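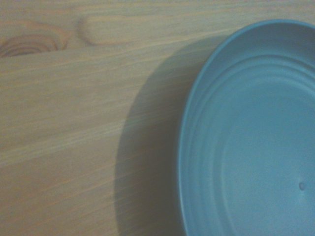
# Is it worth oiling a pale timber table, or is it just something they sell you?

**bench_and_bucket**

We bought a light wooden table second-hand in August and it's become the spot where everything gets done: dough, school lunches, shelling peas into the blue plastic bowl. It's got a matte look, nice streaky grain, a knot or two, and a straight join between the boards. I like it how it is.

The bloke at the shop reckons I need a tin of Carrasco board oil plus a "conditioning wax" from the same mob, every month, forever. The two together come to $100. When I asked what happens if I don't, he said the boards would "lose their colour and open up". I asked how long that takes and he changed the subject to cloths.

So I'm a bit suss. What I'd like to know:

- Does a table with a matte finish need oil at all, or has it already got something on it?
- Is the join going to open up if I do nothing?
- Do plastic bowls mark the wood? Mine gets left sitting there overnight, sometimes with a damp bottom.
- Some of the boards look a touch greenish-grey in the kitchen light. Is that mould or am I imagining it?

Not looking for product recommendations unless you've paid for the stuff yourself.

---

**Enura Road Joinery (retired)**

Monthly forever is rubbish. Anyone who gives you a schedule before finding out what's on the table is selling tins.

Do the water test first. Put a few drops on a spot you don't care about, near a leg or under a placemat, and leave them ten minutes. If they sit up in beads, there's a sealed finish on there (a flat lacquer or a hardwax, most likely) and oil will lie on top and go sticky. If the drops soak in and leave a dark patch, the wood is bare or the old oil has worn away, and a coat would do it some good. Try it in a couple of places. Second-hand tables are often worn through where people sit and perfectly sealed in the middle.

The join: oil doesn't hold boards together, glue does. Boards move across their width with the seasons and they'll do that oiled or not. Run a fingernail across it now, then again after a dry winter with the heater going. If one side has lifted or you can slide a bit of paper in, that's a glue job. A fine dark line that feels flat is just a line, and I'd leave it alone. I've seen people pack those with filler and it looks dreadful inside a year.

The bowl won't hurt anything dry. Wet is different, because water trapped under the foot of a bowl can't get away and on unsealed timber you'll get a ring. Wipe the bottom. I wouldn't bother with mats unless you like mats.

Can't tell you about the green from here. Pale timber goes a funny colour under cool globes. Take a lamp with a warm globe to it, or look at it by the window at noon. Mould tends to be spotty and it smells. If the tint is even and moves about with the light, forget it.

---

**saltapan421**

Just oil it. I used the Skevov one on mine and it came up beautiful, way more orange around the knots. Did three coats in one weekend. Took ages to dry though and the cat hair is in there for good. Dunno about the water thing, never did it.

---

**mid_north_coaster**

Reading the reply above, I'd say that table was already sealed. Tacky for days plus hair stuck in it is exactly what happens when the oil has nowhere to go.

I'm no tradie, but I have been through this with two tables and spent far too much. On the bare one I now use plain food-safe mineral oil from the chemist, a thin wipe, left 20-odd minutes and buffed off properly. I do it when it looks thirsty, so perhaps twice a year. The sealed one gets a damp cloth and a dry cloth and looks no worse.

One thing I'd add: oil will change the colour. If you like it pale, try it on the underside and live with it for a week, as you won't get that look back without sanding. I'd also be wary of the rags. Scrunched up with linseed or similar drying oils on them they can heat up and catch fire, so lay them flat outside to dry before they go in the bin.

Haven't tried the wax. Couldn't see what it was meant to do.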